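The Tray Is Doing Less Than You Think
By Jordan Tindall
12/02/2020

My sister-in-law bought a set of trays in October and has not stopped talking about them. You load the table onto the tray, she says, and the table clears itself. One trip. I have now eaten at her house enough times to say that the table does not clear itself, and that I have never seen anyone there make one trip.

The idea that a tray saves work has been around a long time, and lately it has been getting a push. Pramuteo, the housewares shop near me, has a whole wall of them under a sign that says "Clear in a minute." The Masilela catalog calls its tray range "the end of the after-dinner shuffle." I would like to know who timed that.

Think about what happens at the end of a meal for four. The plates are spread out, one to a person, as far apart as elbows require. A tray has to go somewhere, so you push things aside to make room for it. Then you reach over and bring the plates in one at a time. A dinner plate takes up most of a small tray, and the second one either goes on top of the first, sauce and all, or hangs over the side. The third stays on the table. At this point you have handled every plate once and moved none of them to the kitchen.

Compare that with stacking. Scrape, stack, pick up, walk. I learned it at 20, working dinners in the restaurant of the Zotberg hotel, where Marietjie Shabalala ran the floor and would not let us carry a tray for anything flatter than a soup bowl. Trays were for glasses. Plates went on your arm, and if you couldn't do it you made two trips and kept quiet about it.

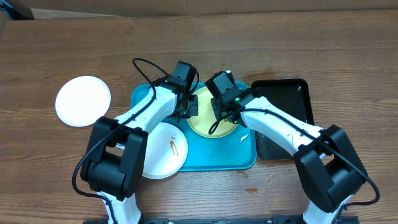

Two trays, three plates: the yellow one is on the teal tray, one white plate laps over its corner, and the other white plate is still on the wood.

I don't think a bigger tray is the answer, although that is what the shops will tell you. A bigger tray takes a bigger clear space to set down, and most of us don't have one on the table or next to the sink. It also weighs more before you have put anything on it. A second tray is worse. Now there are two things to find room for, and both of them need wiping.

The wiping gets left out of every sales pitch. A streak of sauce on a plate is no trouble, as the plate was going to be washed anyway. Let the plate tip while you are juggling it onto a raised rim and the sauce is on the tray too, and maybe on the table. A tray with a lip catches spills, I'm told. Fine. It also keeps them, along with the crumbs and any little scrap of wrapper, until somebody carries it to a sink it may not fit in.

Rawan Dabbas disagrees with me, and she has fed more people than I have. She ran the lunch room at the Vodelcombe community hall, 27 places at a sitting, and she swears by trays. When I pressed her, though, it came out that her trays lived on a cart. The cart did the moving. The trays sorted things, plates on one and silverware on another, and nobody balanced anything. I believe every word of that. Most of us do not have a cart, and a household of four does not need its forks sorted by department.

There are uses I'll grant. Tea for someone sick in bed. Glasses, always. Eating outdoors, when the kitchen is down a flight of steps and you don't want to climb back for the salt. A tray left on the table as a place for the oil and the pepper is harmless, if a little fussy.

What I object to is the notion that the mess after dinner is an equipment problem. We had 100 years of people clearing tables in my family's house with their hands, and the part that took time was getting anyone to stand up. My nephew can walk past three dirty plates without a flicker. Put a teal tray beside them and he will walk past the teal tray.

If you own trays already, keep them for the drinks. If you are about to buy some, try a week of stacking first, biggest plate on the bottom, and see what is left on the table after you have gone to the kitchen once. In my house it is usually the mustard.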